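Taking kids to the Hakcombe robotics open day — worth it?
Posted by Vammont, 2023-06-16

We saw there's a laundry folding demonstration and want to bring our 2 kids. 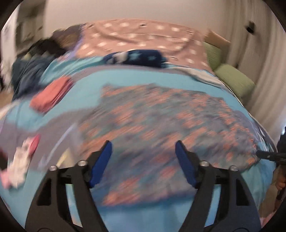 Ours are six and nine. Can they try the hand-held grippers, or is it only watching? And do we need to book?

Chornovol
Went last June. Visitors could try the grippers at one table, up to five minutes each. My nine-year-old managed fine — the six-year-old needed help squeezing. Start with socks and small things, as big blankets are hard to grab. Booking was free but required, and the 700 morning places went first. Afternoon was quieter.

Lasier
parking is bad, take the bus. didn't see the folding, line was too long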